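The kitchen is done. Well, the kitchen is as done as it's going to be before June — there are still 2 cabinet knobs in a drawer in the hall and I have made my peace with them.

I went back and forth on white for months. My sister said I'd regret it the first time anyone made spaghetti, and she had a point (sorry, Greta). But we've had glossy white fronts from Weidemann for 28 days now and I'm still in love with them! They wipe down with a damp cloth and they bounce the light all over the place, so the room feels bigger even though the walls are right where they always were.

The ledge was the big surprise. I wanted to skip it and save the $524, and the guy at Zurkden talked me into it. Now everything lands there: mail, keys, sunglasses, whatever somebody was drinking. The tall cabinet column next to the fridge was my own idea, and I'm taking full credit. Brooms on one side, baking pans on the other — finally.

Still on the list: a better light over the sink, a rug, and some way to keep fingerprints off stainless steel. If you've found a spray that really works, please tell me in the comments.

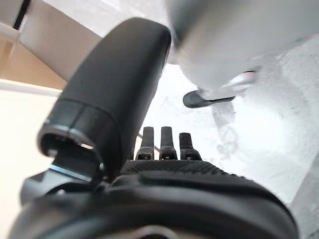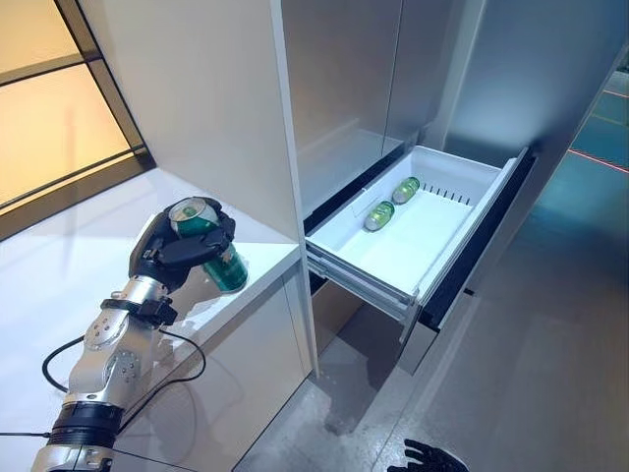
Green can, white ledge, fridge on the right in the second one.
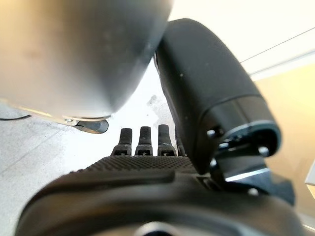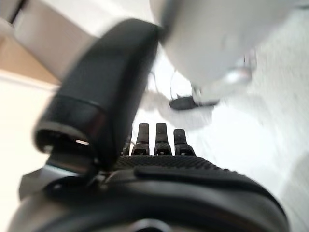

Posted by Volker Wiegand in Kitchen, Home | 4 comments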